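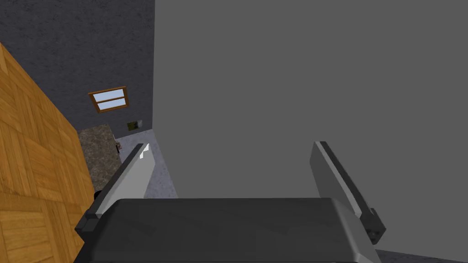
Rendered gripper with open fingers, in dark and light grays.

How to Print Dark Gray Pictures on a Home Inkjet

By Imani Mfinanga
Last updated April 2024

Pictures with a lot of dark gray in them often look fine on a monitor and muddy on paper. Shadows run together, edges vanish, and the gray may come out slightly green or pink. Most of this can be fixed with a test strip and a few changes in the print settings. The steps below are for an ordinary color inkjet and whatever photo editor you already use. Menu names differ between programs, so look for the closest match.

What you need

A color inkjet printer with a clean nozzle check
Plain paper for rough tests
A few sheets of the paper you plan to use for the final print
A photo editor with a levels or curves tool
A pencil

Step 1: Check the nozzles

Print the nozzle check pattern from the printer's maintenance menu. Look for gaps in the lines. If there are gaps, run one cleaning cycle and print the pattern again. If the gaps are still there after two cycles, turn the printer off and leave it overnight before trying again. Repeated cleaning uses a lot of ink and can fill the waste pad.

Don't skip this even if text pages look normal. Text usually comes from the black cartridge only, while photo modes on most home printers mix gray from all the colors. One blocked cyan nozzle is enough to turn a neutral gray warm.

Step 2: Turn down the monitor

A monitor at full brightness makes shadows look more open than they will be on paper. Open a blank white document and hold a sheet of your printing paper next to the screen, under the light you normally work in. Lower the brightness until the two whites look similar. Switch off night mode and any automatic brightness.

It will look dim for a few minutes. Leave it there while you work on the picture.

Step 3: Make a test strip

Create a new grayscale document and draw a row of 16 squares. Fill the first with pure black. Make each square after it 5 percent lighter than the last. You will end at a light gray, well short of white, and that's fine for this purpose. Type the percentage under each square in small text.

Save the strip without compression. I keep mine in a folder called Navska with the settings for each paper, but any name will do. You will use the strip again every time you change paper.

Step 4: Print the strip on the final paper

In the print window, pick the paper type before anything else. This controls how much ink goes down, and a wrong choice here can't be fixed later with sliders. Matte paper printed with a glossy setting usually floods in the shadows.

Set quality to high, turn off any option called enhance, vivid or auto correct, and print in color. Let the strip dry for an hour. Dark patches change as the ink settles, more so on matte stock.

Now look at it near a window. Find the first square that you can tell apart from the black one beside it and circle it in pencil. On the Sekham matte I use for most things, the second square is lost and the third is just visible. On plain copy paper it is usually worse.

Step 5: Lift the shadows

Open your picture and add a curves layer. Take hold of the darkest end of the curve and raise it slightly, so that the deepest shadow you care about sits at the tone of the square you circled. Leave anything that should be solid black where it is.

Then look at the middle of the curve. If the whole picture has gone flat, pull the middle tones down a little. Small moves are better – a curve that looks dramatic on screen tends to look worse in print.

If you only have a levels tool, move the midtone slider toward the shadows end to lighten the picture. It is less precise, and it will do for most prints.

Step 6: Correct a color cast

Compare the middle squares of the strip with something you know is neutral. If they look green, add a little magenta in the color options of the print window. If they look pink, add a little green, or take some magenta away. Change one slider by one notch and print the strip again.

Some printers have a black ink only or grayscale mode. It removes the cast, but light areas can look grainy. Try it on the strip first and compare.

Step 7: Print a small crop

Cut out the darkest part of the picture and print it at final size on a quarter sheet. A small version of the whole picture won't tell you much about shadow detail. When the crop looks right, print the full page.

Write the paper, the paper type setting, the quality and the slider positions on the back of the print.

Common problems

Stripes across flat gray areas: run the head alignment, then turn off high speed or bidirectional printing.

Shiny patches in the blacks: this is too much ink for the surface. Choose a paper setting that uses less.

Gray looks neutral by day and pink at night: the bulb is the cause. Judge the print under the light where it will hang.

Different result from a new pack: coatings vary. I had this with Farkora satin, where two packs bought months apart needed different curves. Print a fresh strip for each pack.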